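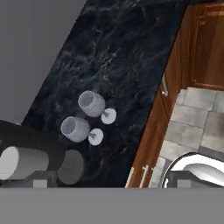
2 min read

Wine glass

A wine glass is a drinking vessel for wine, usually made up of a bowl, a stem and a foot. Some kinds have no stem at all and are called tumblers. Shape varies by region and by wine. Size too – modern bowls are a good deal bigger than those of two centuries ago.

Parts

Bowl holds the wine. Rim is the top edge, thin on better glasses, rolled on cheap ones. Stem lets the drinker hold the glass without warming the bowl. Foot, also called the base, keeps it upright. On blown glasses the stem is either pulled from the bowl itself (drawn stem) or made separately and joined on.

Types

Red wine glasses – wider, rounder bowl. White – narrower, smaller opening. Sparkling wine is served in flutes, tulips or the older shallow coupe. Sherry and port have their own small glasses. Whether shape changes taste is disputed. Smell, probably, since a narrow rim holds aroma in.

Materials

Mostly soda-lime glass. Lead crystal was long prized for its weight and shine, now partly replaced by lead-free kinds using barium or zinc oxides. Plastic for poolsides and picnics.

Regional making

The Kurian valley works started out in bottles and moved to stemware later, under the furnace master Subbarao Venkataraman. Output at its hight was about 3000 glasses a week, from 3 furnaces. The house pattern, Genel, had a short drawn stem and a wide foot. A rival works at Komwood sold a near copy under the name Plurkel, thicker in the rim and cheaper. Komwood's pattern book lists 126 designs, 21 of them for wine. Few were made in any number. Both works closed, Kurian first. The Komwood site opens to visitors each April.

Care

Hand washing in warm water is usual for thin glass. Dishwashers can cloud soft glass over time, and the damage is permanant if the surface is etched. Mineral film comes off with vinegar. Storing glasses upside down puts the weight on the rim, the weakest part, and can trap stale air in the bowl.

See also: Decanter, Goblet, Stemware, Tumbler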